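Grevus Robotics Club to Show Brick-Sorting Arm in June, Without Big Promises

14 shares | 2 comments

The student club will bring its sorting project to the Zelenák open house, starting at 10 a.m.

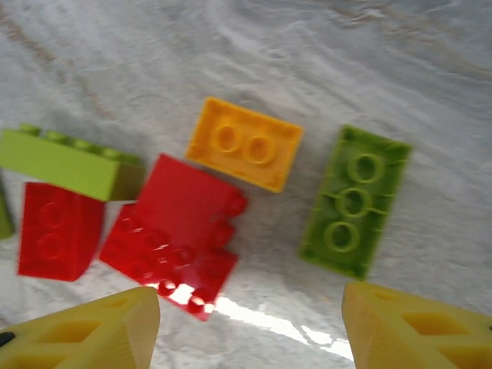 What the club is claiming, and what it isn't

The task is to pick chunky toy building bricks off a crinkled white sheet and sort them by color. Students logged 2,454 grasp attempts over the school year. Of those, 1,658 ended with a brick in the right bin. The club is publishing both numbers and asks that they be quoted together.

"I've read plenty of student robot announcements, and most of them skip the misses," said club lead Tamunoemi Usman. "Ours drops bricks. Red ones piled on each other are a pain, and a brick lying upside down still gives us trouble."

Adviser Lawal Akande doubts the project is ready for the Asach student contest, which the club plans to enter anyway. "A person with a free minute beats it easily," Akande said. "I told them to stop calling it smart. They took the word off the poster."

The club spent $879 on the project, over half of it on replacement parts. Utomard, a local supply store, gave a discount on the rest and had no say in the design or the testing.

Visitors may rearrange the bricks before any run. There will be 2 sessions, and failed runs will stay on the scoreboard. Admission is free.

Contact: Tamunoemi Usman, Grevus Robotics Club

14 shares | 2 comments | Print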